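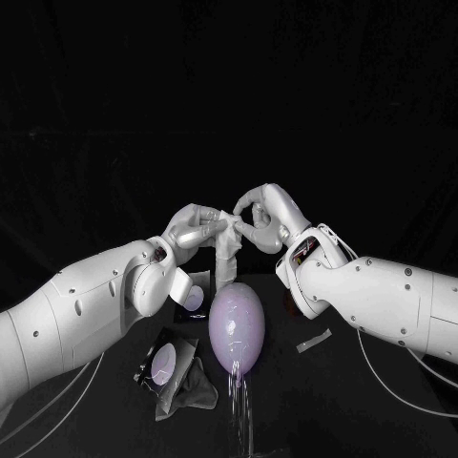 Stories > Short Fiction > Campus Tales

The Year the Film People Came to Itodcombe

5/31/26

14 comments | 173 shares

The letter arrived in February, on very thick paper, and it asked whether the University of Itodcombe would mind being Jirniva for a fortnight. Jirniva, the letter explained, was a small mountain kingdom with a troubled queen, and our north quad was just the thing for her palace, provided we could do something about the bicycles.

I had been in the porters' lodge a good long while by then, and I don't suppose I had ever seen the dons so pleased. They pretended otherwise, of course. The Professor of Greek said it was a vulgar business and then had his hair cut twice.

Skodix Pictures came in 5 lorries and filled the cloister with cables. They hung banners from the library, lovely heavy things in purple and gold, and they wanted 100 students to be peasants at the gate. You never saw such a queue. There were medics in it, and half the rowing club, and a shy girl from the chemistry labs who told me she had never been in a play, not even at Christmas, and did I think they would want her?

Well, they did want her. They gave her a shawl and a basket of turnips and one word to shout, which was "Zheng!" That was the name of the queen's horse, as far as any of us could gather, and she practised it in my lodge over a mug of tea until the kettle fairly rattled.

On the day it rained, and they did her bit again and again, and every time she shouted it a little louder, until the rooks went up off the chapel roof and the director clapped his hands and said that was the one, rooks and all.

The film came to our own little cinema the next winter, and we filled every row. Our quad was in it for 2 minutes, rather dark. I saw the banners, and the Professor's elbow, and then the rooks going up, and from somewhere behind the turnips came that great glad shout. The whole row of chemists stood up and shouted it back.

She's teaching here now. I still keep her mug on the hook by the keys.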